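September 29, 2021
By the features desk

The repair shop at Surkbridge opens at nine, but the owner is usually in by seven. She likes to get the worst job of the day done before the phone starts. When I came by she was on her second coffee and had a mantel clock in pieces on a towel.

She has run Cruickshank Clocks for 31 years. The name on the window came with the lease and she never changed it. "People thought I was Mrs. Cruickshank for a long time," she said. "I answered to it. It was easier than paying for a new sign."

She learned the trade in Lusdale, from a man who took her on to sweep up and answer the door. For the first winter she was not allowed to touch anything with a spring in it. "He gave me a box of dead alarm clocks and told me to take them apart and put them back together. They didn't have to run. He just wanted to see if I had screws left over."

Did she?

"Every time."

Most of her work now is family clocks that stopped years ago and came down off a shelf when somebody moved or died. She charges a flat fee to look inside and tells people the price before she goes any further. A basic cleaning takes her a day or two of bench time, spread over a couple of weeks so she can watch how the clock keeps time afterward. She will not promise a date in December. "Everybody wants it for the holidays. They bring it in after Thanksgiving, and it has been broken since their grandfather was alive."

The most common trouble is old oil. People spray things into clocks that were never meant to go in there, she said, and it works for a month. Then it turns to glue and takes the dust with it. She showed me a plate from the mantel clock with a brown ring around every hole. It would all come off in the cleaning tank, but two of the holes had worn oval and would need new bushings. She cuts those on a small lathe that she bought used for $500.

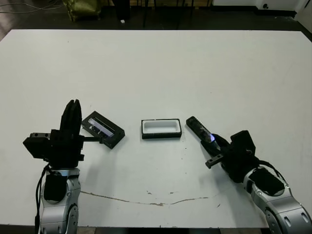
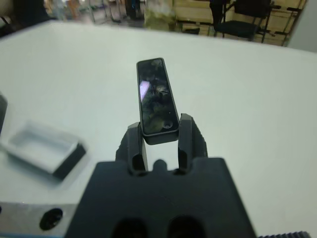 I asked what she does with a clock that is not worth the cost of fixing. She said she tells the customer so, and about half of them go ahead anyway. "It's not my business what it's worth to them. I had a kitchen clock in here, plastic case, you could buy another one for less than my fee. The lady wanted that one. Her kids learned to tell time on it. So I fixed it."

She keeps a notebook for every year, with the make, the fault and what she did. Last year's has 331 entries, which she said was a slow year. The shop was closed for part of the spring, and when it opened again she took clocks in at the back door and talked to people through the screen. Some of those customers had been stuck at home with a clock that did not run and finally got tired of looking at it.

The job she remembers best is the tower clock on the old Flitidar mill. It had been stopped for so long that most people in town thought the hands were painted on. She had never worked on anything that size and said so when they called her. They could not find anybody else who would climb the stairs.

"The works are the same as a small clock," she said. "The parts are bigger and there are pigeons." She spent most of a summer on it. The weights had been taken down at some point and used to hold a door open in the basement, and one of the hands had to be straightened at a body shop. It has run since, and it loses a little in cold weather. She goes up in spring and fall to oil it and reset it.

She does not own a smartwatch and has no opinion on people who do. Her own wristwatch is a plain wind-up model that gains a minute a week. She sets it on Sunday nights. "I could fix that," she said. "I keep meaning to."

She has no apprentice. A couple of young people have asked over the years, and one stayed almost a year before leaving for a job with health insurance. She does not blame him. She would take somebody on again if they came in and asked, and she still has the box of alarm clocks under the bench.

I asked what a person can do at home to keep a clock going. Wind it on the same day each week, she said. Keep it off the mantel if you use the fireplace a lot. Set it level, and listen to it — an even tick means it is sitting right, and a limping one means it will stop on you. Don't oil it yourself.

The phone rang while she was telling me this. It was a man with a cuckoo clock. She asked him whether the bird was stuck in or stuck out, wrote down the answer, and told him to bring it by after lunch.

Contact us | Copyright 2021. All rights reserved. | Back to top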